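Reordering the demonstrations (my August rabbit hole)

5 min read

So I promised a follow-up to the post where I complained about our success numbers bouncing all over the place, and I've finally got something to say. It's a small result. I've been chewing on it for most of August and I'm a little too excited about it, so bear with me.

Quick recap if you skipped the last one. We train an arm to put groceries in a basket by showing it lots of examples, with a person driving the arm by remote control and the software recording everything. Then a model learns to copy what the person did. The data set I inherited has 2,000 of these recordings, and the model we got out of it was fine at the easy stuff and weirdly bad at the first item. It would reach for something, hover, drift back a bit, reach again. Once there was one thing in the basket it would perk up and behave itself!

My first guess was lighting. My second guess was the camera angle. I spent far too long on both (I re-ran the whole calibration, twice, and wrote a very grumpy note about it in the lab notebook). Then Hala Qaisi, who sits across from me and had been listening to me sigh, asked how many of the recordings started with an empty basket, and how long the driver waited before moving in each one.

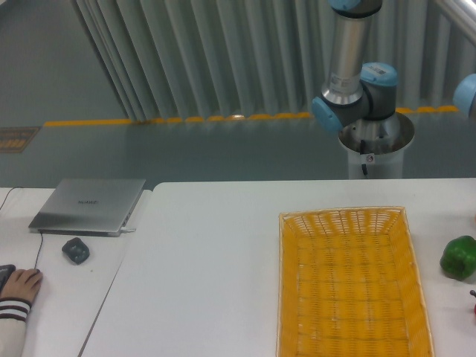
I hadn't looked. I went and looked. Nearly every recording has a dead stretch at the start while the driver settles in, and some of those stretches are really long. The model sees an empty basket, a bunch of food, and an arm doing nothing at all, over and over and over. So of course it learned that an empty basket means sit tight for a while. It copied us perfectly – including the part where we were getting comfortable in the chair.

If you work on this stuff you're probably rolling your eyes, because trimming idle time is in everybody's checklist. It was in ours too. We had a script, called Plikow, that was supposed to cut any part where the arm was still. But it measured stillness by joint speed with one cutoff for everything, and our drivers have shaky hands, so tiny wobbles counted as motion and the script left them in. The recordings looked trimmed. The file sizes even went down a little, which is why I trusted it.

What I did about it

I rewrote the trimming to look at where the gripper ends up over a short window, so a wobble that goes nowhere gets treated as standing still. That part took an afternoon. The part that took the rest of the month was deciding what to do about pauses in the middle. Some of those matter! A driver slows down right before closing the gripper because that's the careful bit, and if you cut it, the model slams shut on thin air. So I kept anything slow that happened close to a gripper opening or closing, and cut the rest.

Then I pulled 134 recordings that were still odd after all that and watched every one of them. Yes, by hand, with a big mug of tea. A few were mislabeled. Several had the driver going for one item, changing their mind, and going for another, and I went back and forth on whether to keep those. I kept them in the end. Changing your mind halfway is a real thing the arm may need to do, and I liked having a bit of it in there.

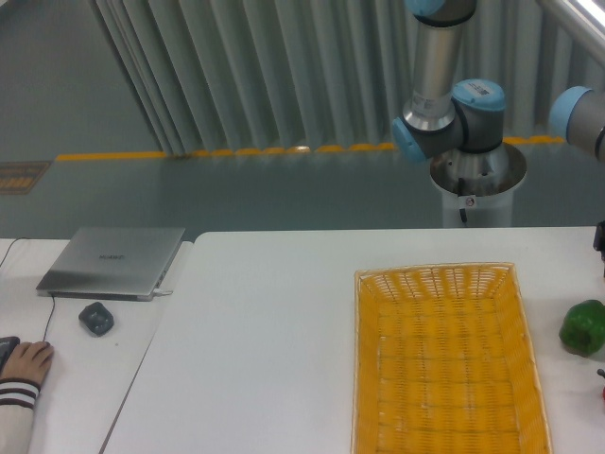

How it went

Same model, same settings, same training time, only the data changed. I ran the old version and the new one against the same starting layouts, 10 tries per layout, switching between the two so that neither one got the lucky half of the day. The hover is pretty much gone. The new version goes for the first item like it means it, and the later items are about as good as they were before, which I'd been nervous about.

It isn't all roses. The new version is worse at round, slippery things. I think what happened is that some of the slow wiggling I threw away was drivers nudging the gripper around to get a better angle, and that happened farther from the close than my window allowed. I've made the window wider and I'm training again as I type this, but it's slow going and I don't want to promise anything.

I also tried the trick from the Dekari write-up, where you leave the data alone and simply give the model less credit for copying moments where nothing moves. It's a neat idea and very little code. On our data it helped with the hover, less than trimming did, and it didn't hurt the slippery items at all. So now I kind of want to do both, trim the obvious dead stretch at the start and use the gentler weighting everywhere else. That's next on the list. 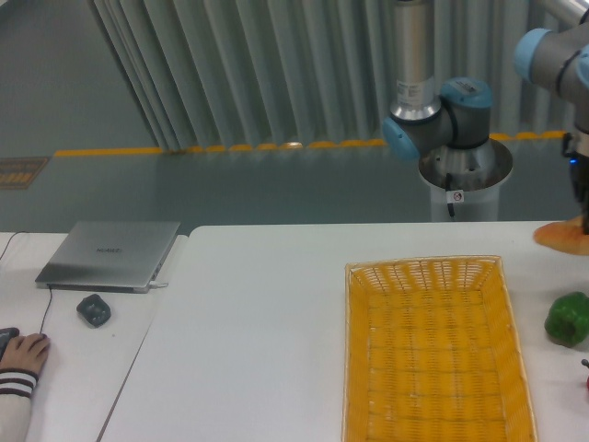

Does a model trained on trimmed data end up moving too fast?

Ours moved a bit quicker overall, mostly because it stopped waiting around at the start. The speed of the reach itself stayed close to what the drivers did, and we cap the arm's speed in the controller anyway, so the model can't go wild even if it wants to.

A couple more bits before I go back to staring at the training curve. Somebody left a comment on the last post asking if I'd share the trimming script. I'd like to, and I've asked, but right now it has our folder names baked into it in about fifty ugly ways, so give me time to clean it up. Simanjuntak (our storage server, long story) was also down for part of the month, and that's why the comparison with the older checkpoints is missing. I have the numbers for 2 of them and the rest need to be run again.

And if you've tried weighting and trimming together, please tell me how you picked the window! I picked mine by squinting at plots until they looked nice, and I'd love a better way.

Last updated: August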